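March, evening

Spent most of the day on the cards. The Brorby box came back up from the store with everything mixed together, so I had 41 lots to get through and managed 18 before lunch. Put the radio on low. The patterned panels on the walls still take some getting used to, all that pink and purple and blue, but the white tabletop is good to work on and shows up anything you've dropped.

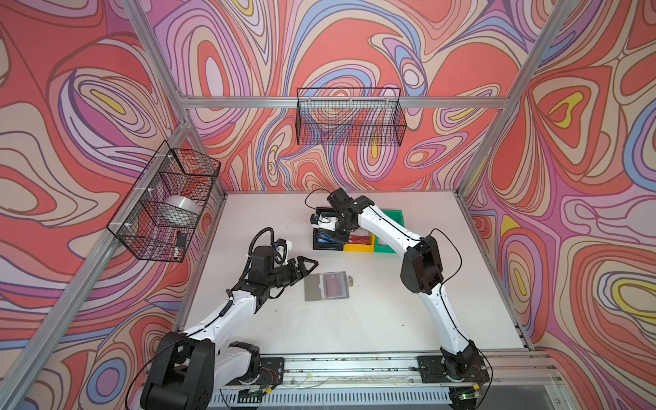 Rang Wultstead mid-morning about the missing dividers. They say another 10 are on the way, no date given. Had soup at the desk and wrote up the morning's list, then found I had put two lots down twice and had to do the page again.

After lunch it went faster. I kept to the three bins, black, yellow and green in a row at the back. Blue cards go in the black one, the beige and cream in the yellow, and the pale ones with the red circles in the green. The Dubey cards are the awkward ones – they are a shade off everything else and I never know where they belong.

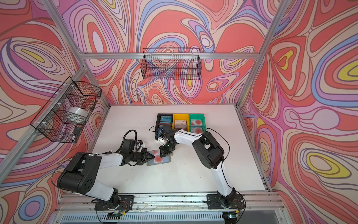
Stopped at four for tea. The tabletop wants a proper clean, it has grey scuffs all over it. Tried a damp cloth on one corner and gave up. Must ask for the other cleaner, the one we had in the old room.

Got to 40 lots by six. The last one can wait until tomorrow, along with the labels. My back aches from leaning.
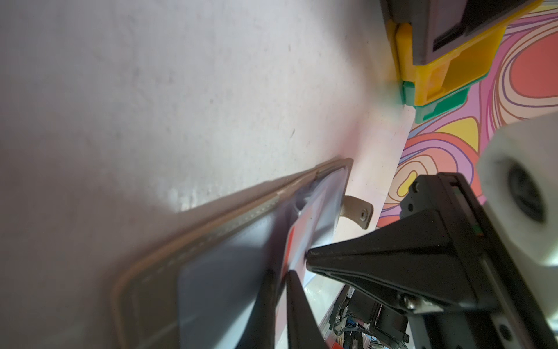 Cold walk home and no bread in the shop. Had eggs. Need to take the spare pens in tomorrow and find out who has the key to the store.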